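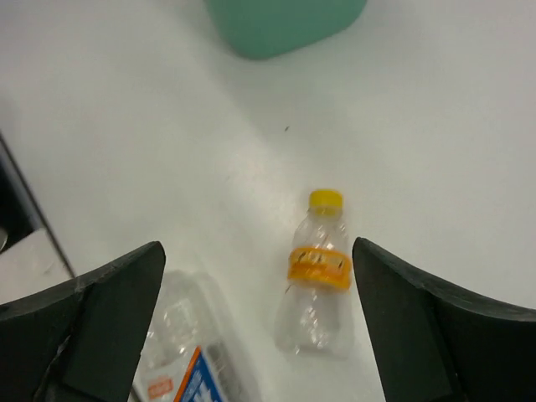

grommet_69
Posted March 9, 2018

OK, progress report on the trash sorting job, for the three people who asked and the one who told me it was a waste of a bench. We are at 152 demonstrations, two arms, everything driven by hand, no learning yet. The target is 300 before I let anybody train on it. My current headache is what the wrist view gives us right before a grasp. With a small bottle the fingers come in on either side and the yellow cap stands out nicely, but the body is clear plastic on a white table, so below the label you mostly get table and a handful of glare spots. If the policy learns to grab "yellow thing" I will not be shocked. I might do it too.

Questions for the room:

1. Do you keep the sloppy grasps or toss them?
2. How much do you move stuff between episodes?
3. Has anyone had luck with clear objects without buying a different table?

pallet_jack
Reply to grommet_69

Toss them. I kept all of mine on the Vikitz arm and got a policy that hesitates over every object like it's reading the ingredients. It learned my hesitation. It had 9 demos of me hesitating beautifully and it picked those.

lowtorque
Reply to pallet_jack

Disagree, and we've had this fight before. If you only keep the clean ones, the arm has no idea what to do the first time it's half an inch off. Then it closes on air, carries the air to the bin, and drops it in with great confidence. Keep the sloppy ones as long as they end with the thing in the bin. Toss the ones where you gave up.

pallet_jack
Reply to lowtorque

There's sloppy-and-recovered and there's sloppy-because-the-operator-was-eating. Those are different folders.

lowtorque
Reply to pallet_jack

Fine. Different folders. I'd still train on the first one.

grommet_69
Reply to lowtorque

I can live with two folders. Right now I have one folder, called "new_new". Setup details, because the next question is always about the setup: two fixed arms at the front of the table, gray-blue walls on three sides, bin toward the back left. Either arm may do the pickup, operator's choice, and I am starting to regret that.
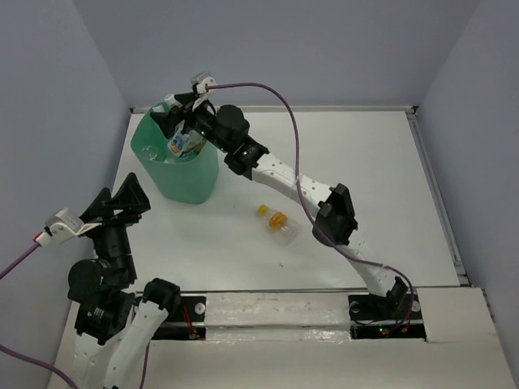 The trouble with operator's choice is that everyone in Hilville is apparently right-handed. I went through the log and the left arm has done so little that it ought to be paying rent. So as of this week the sheet says which arm goes first and you do what the sheet says. Complaints so far have been loud and all from one person, who knows who he is and reads this forum.

bentpin
Reply to grommet_69

He does read this forum. The sheet is stupid. If the bottle is in front of the right arm, use the right arm. You're teaching the thing to reach across its own body for the sake of a tidy spreadsheet.

grommet_69
Reply to bentpin

Then put the bottle in front of the left arm. We are allowed to move the bottle. It's the one freedom we have.

sockdrawer
Reply to grommet_69

On question 2, move everything, including the things you think don't matter. We did a cup stacking set over at Borkowska and never touched the bin. It was in the same spot from the first episode to the last. Somebody cleaned the table in April, put the bin back a few inches over, and the arm spent the afternoon setting cups down neatly where the bin used to be. Great accuracy. Also start with stuff already in the bin some of the time. A policy that has only seen an empty bin gets weird when it's full.

lowtorque
Reply to sockdrawer

Seconding the full bin thing. Ours treated the top wrapper as the next item and fished it back out. Then threw it away again. We let it run for a while, it seemed happy.

grommet_69
Reply to sockdrawer

The bin has not moved. I'm going to go move the bin.
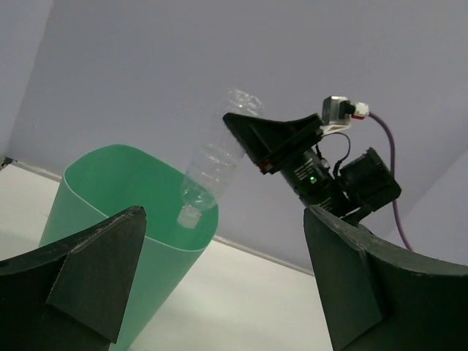
Back. Next thing I'd like opinions on is the release, which nobody's written guide seems to cover, including the Fititz one that I paid for. My rule for operators has been "let go when it's over the bin," and it's too vague, as every operator has a private idea of what over means. I like it best when a bottle goes in head first and the cap is already down past the far rim before the fingers open, so it has nowhere to go but in. Other people let go up high and trust gravity. Gravity is fine, but the labels end up all over the place, and I can't tell the model "release here" when here is a different height every time.

pallet_jack
Reply to grommet_69

Pick a height and be a jerk about it. Below the rim or it doesn't count.

bentpin
Reply to pallet_jack

Please don't give him ideas.

sockdrawer
Reply to grommet_69

I'd let the height vary a little but make them pause before opening. A short stop, same every time. It makes the release easy to find later when you're cutting up the episodes, and you will be cutting up the episodes.

lowtorque
Reply to sockdrawer

And now it learns to pause. Ask pallet_jack how that goes.

pallet_jack
Reply to lowtorque

I walked into that one.

grommet_69
Reply to sockdrawer

Going with below the rim, no pause, two folders. The sheet stays. Still no answers on clear plastic against a white table, so if anyone has tried a darker mat, tell me what it did to the glare before I go buy one.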